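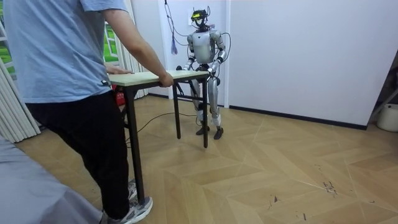

Vídalín schreibt dazu, dass der Preis von Histimeo erst dann beurteilt werden kann, wenn die Prüfung für gemeinsames Tragen vollständig vorliegt. Diese Liste ist dafür gemacht.

Prüfliste Tragehilfe Histimeo, Mietangebot der Firma Avton
Standort: Branitz
Datum: Freitag, 19. August 2022

1. Laufweg
Kabel am Boden: mit Mangel. Das Kabel liegt lose auf dem Parkett und kreuzt den Weg der Person. Bitte vor der nächsten Prüfung zur Wand legen.
Boden: in Ordnung. Einige Flecken und Kratzer, für den Stand ohne Bedeutung.

2. Greifen an der Tischkante
Die Finger sollen unter der Platte liegen, der Daumen bleibt oberhalb der Kante. Beide Hände auf gleiche Weise. Die Tischfläche vor den Händen muss frei sein.
Kommentar: Stellung der Hände richtig. Das Anheben darf erst nach dem Zuruf der Person beginnen, so steht es auch in der Anleitung auf Seite 22. 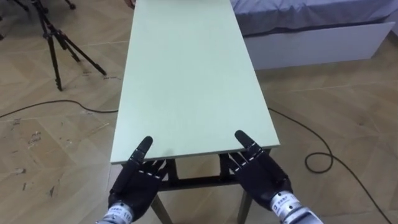
3. Last
Zulässig laut Angebot: 7 kg für die Seite des Roboters. Die Waage fehlte leider, Punkt bleibt offen.

4. Umgebung und Abstand
Feste Geräte und Möbel müssen außerhalb des Drehbereichs stehen, hier Waschmaschine, Eimer und graues Polstermöbel. Der rote Kasten in der Ecke muss immer erreichbar sein.
Kommentar: Abstand zur Waschmaschine ist noch mit dem Maßband zu messen, verlangt sind 40 cm.

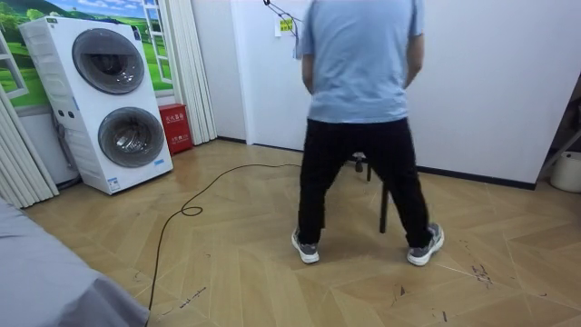 5. Not-Halt
Zwei Auslösungen, eine im Stand und eine beim Tragen. Avton hat das Protokoll vom Juli versprochen, es ist noch nicht gekommen. Ohne dieses Papier keine Freigabe.

Ergebnis: Nachprüfung nötig für die Punkte 1, 3, 4 und 5.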